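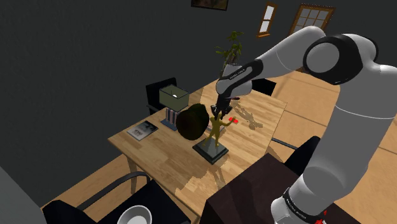
Teaching the arm by hand, sort of

July 4, 2020

So the sim is finally up. Spent most of the holiday on it, no regrets. Task is the gold statuette — come down over the head, close the fingers, lift it off the table, set it down again by the book. Sounds like nothing. Try it with a cheap joystick.

Got 51 demos saved so far. Wanted 100. Threw out 8 where I let go too early, and one where I fell asleep on the stick.

Biggest headache is the raised arm with the red thing on the end. It's right next to where the fingers want to go. Come in a bit too far over and you clip it, whole figure tips. Marilou Abella told me to rotate the wrist first, THEN drop. She was right, annoyingly. My first dozen runs are all wobble and I'm not sure if I should keep them in. Does the policy learn the wobble too? Probaly.

Also the lag. Anything over 206 ms and I start overcorrecting, you can see it in the joint plots, big ugly zigzags. Turned shadows down and it got better. Turned them back on cause I missed them.

Next up — same task but moving the lamp between runs. Then the real arm, maybe January if Masto ever get back to me about teh mount.

More when it trains.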